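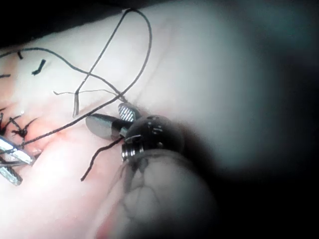

1 min read

10/20/25

Quick one, the kettle's on and I've got to be out in a bit.

Stitching practice again. Black thread on pale pink, so at least I can see what I'm doing wrong. Mostly the thread. It goes everywhere! A big loop up over the top, one wavy bit, one pulled tight across, and a wiggly end hanging down that I always manage to grab by mistake.

Odette Tanguy says keep the tail short. She's been saying it since April. I know, I know. I leave it long because I panic about pulling it right thruogh, then there's too much and I'm chasing it about.

What helped this week: smaller loops. Stop, look where the end is, then move. Slower than I'd like. Managed 6 knots I was happy with, 7 if you're kind, and Atieno Rashidi wasn't.

Must order more black, the blue is horrible to look at for an hour. Also need to write up my notes from Tredetberg before I forget teh lot.

Right, kettle. More when I've done the next set.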